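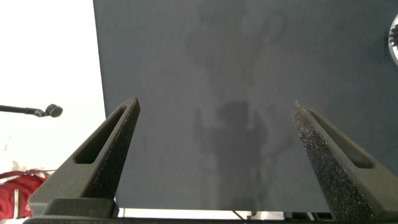 Moynihan Handling Lab – Cell Maintenance Group – Bench Diary

7 March 2022

Finger pads again. The Skilis arm went into hold at the start of the shift with a width error on the gripper: commanded closed, reported closed, and the part still slid when the wrist turned over. Cleared it, ran the same pick twice more, same slide both times. No fault on the drive side. Motor current on closing was normal and the encoder count came back to the same value each time, so the mechanism is doing what it is told. What has changed is the friction.

Opened the gripper to full width and turned the wrist toward the dark gray board to look at the wrist camera picture. The board is a decent background for this. It is matte and nearly flat in tone, and the two fingers stand out against it clearly enough to compare their lines. The arm throws a soft shadow down the middle, between the fingers, which is a nuisance for thresholding but does no harm to an eyeball check. The pad on the right finger catches more light than the left and glitters in small points of blue, purple and white. The left one shows less of that. I put this down to the angle of the light, which comes from the upper left, and did not log it as a difference in wear. Pad condition has to be judged by hand with the power off.

So, power off, lockout on, and hands in. Pressed each pad with a thumb at the tip, the middle and the root. The left pad had taken a set at the tip and was slow to come back. The right one was better but had a slick feel over the first part of its length. Wiped both with a lint-free cloth and a little alcohol. The cloth came away gray. Let them dry, re-enabled, tried the pick. It held on the first try and slid on the fourth. That settles it, the foam is done.

Counter on the controller shows 3,690 closing cycles for this pair. The previous pair was pulled at a higher figure, but that was with the smooth cartons and this set has been on the Vernon castings, which have a sharp parting line. The parting line lands on the tip of the pad if the pick point is taught a little low, and it is taught a little low. I have asked for the pick to be raised before the next long run. Until then any pad life number we quote is really a number for a badly placed pick.

Replacement procedure, written out because the sheet in the binder is for the older fingers:

Jog to the service pose. Open to full width. Lock out. Remove the finger at its base mount, left side first, and keep the screws with the finger they came from. Do not peel the pad with the finger still on the gripper, as the pull goes straight into the linkage. The fingers are slotted along their length and will flex in the hand, so support the back when peeling. Start at the tip and go slowly. Residue comes off with a plastic scraper. No metal, it raises burrs on the finger face and the new pad will not sit flat. Cut the new strip long, lay it from the root toward the tip with no stretch, trim at the tip, press with the roller, leave it clamped for the full cure. Refit with the screws finger tight, close gently on the gauge block so the two faces find each other, then torque.

The step with the gauge block is the one people skip. If the fingers are torqued first they usually end up slightly out of parallel, the pads touch at the tip before the root, and the tip wears out early. I suspect that is half the story with the left finger. When I checked it before removal, a strip of paper pulled out freely at the root and was held at the tip.

New pads are from the Enura roll, batch 424. There is one more length left on the roll after this and then batch 435 goes into use. The two should not be mixed on one gripper until somebody has compared them for hardness.

While the fingers were off I looked over the palm and the mount faces. Some dust in the corners, brushed out. No cracks at the base of either finger and none at the ends of the slots, where I would expect them to begin. Checked the cables by hand through the full wrist range with the brakes released. Nothing snagged. One tie was tight enough to mark the jacket, cut it off and replaced it with a looser one.

Reset of the gripper zero after refitting: closed on nothing at low force, stored the value, opened, closed again, compared. The second reading was within tolerance. The width error limit had been widened at some stage without a note in the log. I have put it back to the default. If the alarm starts coming up more often, that will be the reason – please find out why before opening it up again.

Ciarán Ó Flaithearta came by near the end and asked whether the force could simply be turned up to get through the week. It could, and the old pads would have lasted perhaps another shift. I would prefer to leave the force where it is. More squeeze on a hardened tip only marks the castings, and Vernon have already sent a tray back for that.

Trial run after the cure: 2 trays, no slips, wrist inverted on every part. Speed kept at the reduced setting. Full speed tomorrow if the paper strip test still reads even from tip to root.

Still open:
– raise the taught pick point
– new binder sheet for these fingers
– order foam
– hardness comparison between the two batches

Comments (2) Shares (0)

Recent entries
Torque driver calibration, notes
Wrist camera focus drift after warm-up
Gripper zero: when to store and when to leave alone
Spare fingers, what is on the shelf

Contact the Cell Maintenance Group | © 2022 Moynihan Handling Lab | Back to top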